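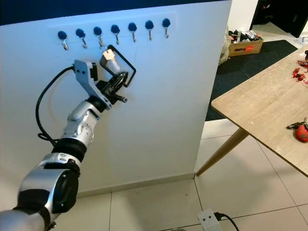
It isn't the hanging that takes the patience, according to Upendo Magesa, it's the throwing away. On a good day the room at Jitum will give her 71 tries at putting something on a hook, and by evening she has gone through every one of them, deciding which the learning system gets to see. "People think you just want as many as you can get," she told me, pouring tea. "I'd take nine I trust over a whole afternoon of somebody being tired."

I had come in July expecting, I suppose, something a little grander, and I was won over instead by how homely the work is. There is a row of seven hooks with dark blue caps, the sort of thing you might put up by the back door for the dog's leash and the umbrellas, and there is an arm, and there is a wire handle that has to find its way onto one of them. You and I do this with our coats while thinking about supper! The arm has to be shown, and then shown again, from a bit farther left, from lower down, with the handle tipped one way and then the other.

The showing is done by people. Barış Sönmez, who guided the arm on the morning I sat in, has a lovely slow way about him, and he talks under his breath the whole time (mostly to the hook, as far as I could tell). Each try is saved as one example, from the moment the arm sets off until it lets go and backs away. The project, which they call Clinis, had 336 keepers when I visited, and everybody seemed to know the number without looking it up.

What goes in the bin surprised me. A miss is often kept, provided the person noticed it and put it right, and Magesa is fond of those. What she can't use is dithering, where the arm hovers in front of two hooks and the person plainly hasn't made up their mind. A system that learns from hovering will hover, she says, and she has seen it do just that, very faithfully, for 2 minutes at a stretch.

So Sönmez picks his hook before he touches the controls, and says it out loud. "Fourth," he'll say, and off he goes. After lunch they switch places, and Magesa does the hanging while he keeps the notes.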